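Decorative Arts at Home, Handout 4: The Dressing Table and Its Mirror
Notes from the September 21, 2023 session

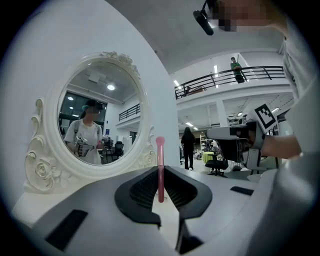 A reader of last year's notes wrote in to ask why we give a whole session to vanity mirrors when chairs only get half of one. Fair question! My answer is that a dressing table is one of the few spots in a house where furniture, light and small tools all have to work together, and I could happily talk about it until December. Anyway, on with the notes.

Vocabulary first, and please use it in your write-ups. The part at the top of a mirror frame, where carvers like to pile up their best flowers, is the crest. The S-shaped and C-shaped curls are scrolls. When the flowers stand up from the surface we say they're in relief, and it can be low (you barely feel it) or high (you could hang a necklace off it, and people do). The white mirror has a cluster of roses for its crest, then big single roses lower down by the scrolls, so it's a nice one to practice on. Look at how your eye travels: up to the crest, down the side, and back to the glass.

Now, style names. A lot of you wrote "Rococo" on the last worksheet and stopped there. Rococo is the 18th-century source for most of this scrolly, flowery stuff, but anything made later and borrowing the look is a revival piece, so write "Rococo style" or "Rococo revival" unless you have papers for it. I took off a point for this 59 times last term (I kept a tally, sorry) and I would love to stop.

Oval glass. Ovals suit a face, obviously, and they also leave awkward corners that a carver can fill with leaves. A rectangular mirror gives you more glass for the same height but it looks stern next to roses. If you're drawing an oval for the assignment, do the center lines before anything else or it will lean. Mine leaned for years.

Placing the mirror. Light should come from in front of the sitter or from both sides. A single ceiling light puts shadows under the eyes and nose – fine for checking a hat, terrible for doing your makeup. Also check what ends up in the reflection, because you'll be looking at it every morning. Sit down before you decide, and bring the real chair.

Brushes. Store them upright with the bristles up, in a jar or cup with some weight to it. Wash them with mild soap, keep water out of the ferrule (the collar that holds the bristles), and dry them lying flat. Upright drying lets water run down into the glue, and then you get shedding.

Dusting carved frames: a soft dry paintbrush, top to bottom. Spray your glass cleaner on the cloth, never on the mirror, or it creeps behind the edge and you get those black spots.

For next time: pick one mirror at home or in the Gauthier catalog (the Litport showroom is fine too, they're used to us) and write 300 words on it. Include one sketch of the crest. Worksheets go in the tray outside room 1422, and bring a soft pencil.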